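Bottled tea

Bottled tea is brewed tea sold ready to drink, without further preparation, in a sealed container. It is distinguished from instant tea, which is supplied as a powder or concentrate, and from iced tea made at home. The drink may be sweetened or unsweetened and is sold both chilled and at room temperature. In households it is commonly kept in or near the refrigerator, and part-used bottles are often left standing on a desk or table within reach of it.

Containers

The plastic bottle with a screw cap is the most widespread form of packaging. Clear plastic is generally preferred to coloured plastic for tea, as the shade of the liquid is treated as part of its appeal. Unsweetened green and lightly oxidised teas range from pale yellow to gold, while black and roasted teas are amber to dark brown. Glass bottles, cans and lined cartons are also used, though cartons are less suited to drinking in several sittings.

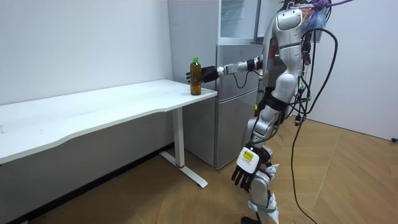

Amber-brown drink, likely tea, in a plastic bottle with a green screw cap, on the corner of a desk beside a refrigerator.

Single-serving bottles are intended to be finished in a day. Larger bottles, such as the 600 ml size, are often shared or kept for a second sitting. The cap is usually joined to a tamper-evident ring, which separates from it on first opening. The colour of the cap and label has no fixed meaning, although green is frequently chosen for tea by long custom.

Bottles made for drinks that are filled hot tend to have thicker walls and a shaped or ribbed shoulder. The ribs stiffen the wall against the slight drop in pressure as the contents cool. They also offer a firmer grip, a point of some use when the bottle has been taken from a cold shelf and its surface has become damp.

Storage in the home

Unopened bottles may be kept at room temperature when the label permits, away from direct sunlight and from sources of heat. Once opened, the contents should be refrigerated and drunk within the period given by the maker. A refrigerator door shelf is the usual place for an upright bottle. Bottles laid on their side should be fully closed, and a partly emptied bottle is better stood upright.

Tea in clear bottles should be kept apart from household products of similar size. Opaque white bottles are used for many goods, among them medicines, food supplements and cleaning fluids, and the shape alone is not a safe guide to the contents. The original label should be left in place, and an empty drinks bottle should never be refilled with anything that is not meant for drinking. 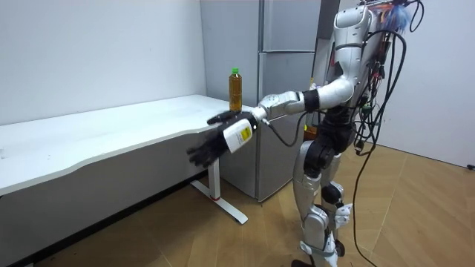
Clear bottle of amber-brown tea at the rear corner of a white table, with a white plastic bottle held sideways at the front.

Desks and tables placed directly beside a refrigerator are common in small rooms and studio flats, where one surface may serve for both work and meals. Bottles are best set back from the front edge of such a surface and clear of the path of the refrigerator door. Where the refrigerator has two doors, the upper compartment may be either a freezer or a fresh-food compartment, depending on the design. Bottled tea should not be placed in a freezer unless the label allows it – the liquid expands on freezing and may split the wall or lift the cap.
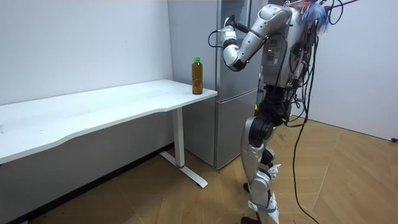 Categories: Tea drinks | Food storage | Household refrigeration

See also

Iced tea
Screw cap
Refrigerator
Plastic recycling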